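The Cart Before the Cure
Offices keep buying things on wheels and calling it flexibility. A skeptic went to see where they end up.
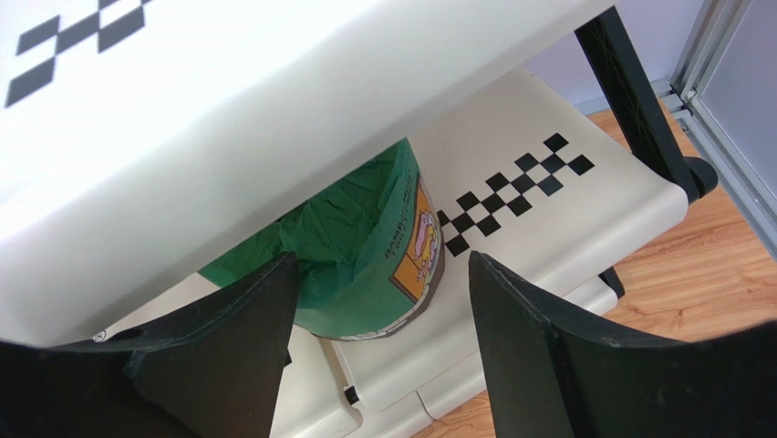

The pitch has been around long enough to have gray hair. Put the furniture on casters, the thinking goes, and the people will follow. Desks will drift together in the morning and apart by lunch. Supplies will come to whoever needs them. Walls will roll. I have heard this from four different consultants in my working life, and every one of them was sitting in a chair that stayed where it was for the whole meeting.

The latest version comes with a name, "the fluid floor," and a price tag that runs to 300 dollars a month per desk if you rent the full package from Tronent, a furniture leasing firm that has done well out of empty office space. For that you get tables, screens, storage and carts, all mobile, plus a person who comes in and tells you how to use them. I wanted to know what a company gets for its money once that person has gone home.

Ertürk, a freight insurance business that takes up most of a floor in the Prirnanside building, signed up in February. Qistina Rahman runs operations there and was generous with her time, and also, I thought, a little tired of the subject.

"For the first few weeks people moved everything," she told me. "It was like the first day of school. Then you'd come in and your table would be by the elevators, and that got old."

What happened next will be familiar to anyone who has ever lived with a folding bed. The wheels got locked. A claims team found a spot near the windows and stayed in it. Someone ran an extension cord to a rolling table, and after that the table was furniture like any other, because moving it meant crawling around on the carpet. Rahman says the layout now is close to what they had before, with slightly worse tables. They wobble when you type.

The company's answer to this, when I put it to them, was that clients need more coaching. Kadir Uçar, who handles accounts for Tronent in the region, said mobility is "a habit you build," and that offices which stick with it see real benefits in teamwork. I asked to see the evidence. He sent me a brochure and a survey of 40 managers, all of them existing customers, who were asked whether they felt their workplace was more flexible. Most did. I would too if I had just signed the lease. The survey didn't ask how often anything was moved, and when I asked Uçar about that he said it would be hard to measure. Maybe so. A piece of chalk on the floor would be a start.

I don't want to be unfair to wheels. Hospitals depend on them. So do kitchens, libraries and every school janitor who has to turn a cafeteria into a voting site overnight. The difference is that in those places a thing has to go somewhere, and usually it goes along the same route each time. A book cart works because there are books to put back. The office version skips that part. It starts with the wheels and hopes a trip will turn up.

Eylül Şimşekoğlu has fitted out workplaces for most of her career and has sold plenty of mobile furniture herself. She is blunter than I expected. Clients ask for it, she says, when they can't agree on a plan. "If everything moves, then you never had to decide. That's what they're paying for. Two department heads both get told they can have the corner."

Her own rule is to ask what moved in the old office during the past month. If the answer is a coat rack and a birthday cake, she talks the client into fixed desks and spends the savings on lighting and doors that close. Some go along with it. Stullmont, a bookkeeping firm across the river, did, and its office manager, Elif Naz Sarıgül, told me the closing doors were the only thing anyone had thanked her for. I visited at 3 in the afternoon. It was quiet, and a bit stuffy. It's one office, and she picked the plan, so take it for what it is.

Back at Prirnanside, the lease has a break clause, and Rahman is thinking about using it for the tables. The carts she would keep. The mail room likes them, and so does Ertuğrul Ekinci, who sets up for client lunches and used to carry the coffee in by hand. He didn't know they were part of a fluid floor. He had assumed somebody had finally bought him a cart.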